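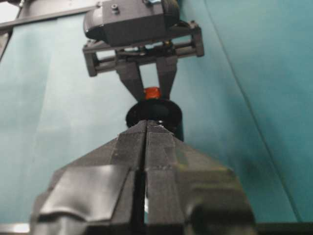 Five seasons of Ginari and I still love Captain Hourani the most

I finished my rewatch at almost 2 in the morning, ate a bowl of cereal standing up, and started making notes for this post on the back of the electric bill. So if it wanders, that's the state I was in!

For anyone new around here: Ginari was a science fiction show about a cargo station at the wrong end of a trade route, and it ran for five seasons on a cable channel that mostly showed fishing. The pilot is rough. The lighting is so dark you can't tell which corridor anyone is in, and there's a talking door that (thank goodness) they dropped by episode four. But then Nhi Dương walks in as Hourani, halfway through the second hour, carrying a crate and complaining about the docking fee, and the whole thing wakes up.

I've read that she was hired for one episode. You can sort of tell, because Hourani doesn't have a first name until season two, and her jacket changes color between scenes as if they hadn't settled on one. But somebody in that writers' room was paying attention. By the end of the first season she's in every episode, she's got the best jokes, and she's the only one on the station who ever seems to have a job to do. I love that about her. Everybody else gives speeches at windows. Hourani is always signing for something.

The docking fee, by the way, is 3581 credits. It comes up again and again for five years. She argues about it with three different station managers, she loses a ship over it, and in season four it's the code to the safe. I yelled at the TV. I'd forgotten completely, and I have seen this show four times.

The season three problem

People skip season three and I understand why, but please don't. Yes, the Testent storyline goes on too long. Yes, there are six episodes in a row where the crew is stuck on the same ice moon set, walking past what is clearly the same boulder. The villain, Lord Trullex, has a cape that keeps getting caught on things and they just left it in.

But "The Long Manifest" is in season three! It's the episode where Hourani is alone in the hold for the full running time, reading out the cargo list to a radio that may or may not be working, and Dương does it with hardly any music under her and nobody to play against. She starts out bored. Then she's doing voices for the different crates, then she gets to the line about the piano and has to stop for a while. I'm not going to say what the piano is. I had to pause it and walk around the apartment, and my downstairs neighbor texted to ask if I was moving furniture.

My sister thinks "Harbor Lights" is the better Hourani episode and she's wrong, but it's a fun one to be wrong about. That's the one with the card game and the terrible wig.

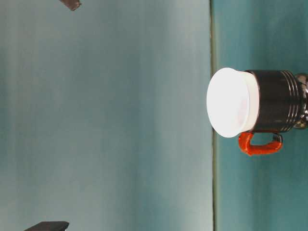
Mug on a teal tabletop.

What she does with her hands

Something I never picked up on until this rewatch: Dương plays Hourani left-handed for the first two seasons and then right-handed after the accident on the Testent, and the show never says a word about it. There's no line of dialogue. She just picks up a pen in the wrong hand in the first episode back, looks at it for half a second, and switches. After that she's a little slower at everything, signing, pouring, buttoning that jacket. By season five she's quick again. I went back and checked (this is where my weekend went) and I only found one slip, in the background of the wedding episode, and she's holding a cake in that scene so I'm giving it to her.

I don't know if that was in the scripts or if she brought it in herself. I'd love to know. If any of you ever saw her talk about it at a convention, please tell me in the comments, I will be so happy.

The voice is the other thing. She came from radio plays, and she does this trick where she gets quieter when she's angry, so the other actors have to lean in to hear her. The actor playing Trullex leans so far in their big confrontation that the cape goes over his own shoulder. Still left it in! What a show.

The finale, with no spoilers, or only small ones

I used to be in the camp that hated the finale. I've moved. When it first aired I wanted the big space battle they'd been promising, and what we got was an inventory, a long goodbye on a loading ramp, and a shot of a ship that's supposed to be 3000 light years away but is pretty obviously a dot. This time I thought it was lovely. Hourani pays the docking fee. That's the ending, she just pays it, and the manager doesn't know what to do with his face. I cried into the cereal a bit - I told you I was standing up for a reason, the couch had been claimed by laundry.

Where to start, if you're starting

My friend at work asked me for a short list and then was sorry, since the whole show is 50 hours long and my short list was most of it. But I've cut it down. Watch the second half of the pilot, then "Fees and Charges," then all of season two straight through, then "The Long Manifest" with the lights off and your phone in another room. If you aren't hooked by then we can still be friends. If you are, go back and do season three properly, boulder and all.

Next up I'm hunting for the radio plays. There's supposed to be one where she plays both sisters and the lighthouse keeper, and a reader emailed me back in February to say her uncle might have it on tape. I've been very patient. If your uncle has found the box, please, please write back!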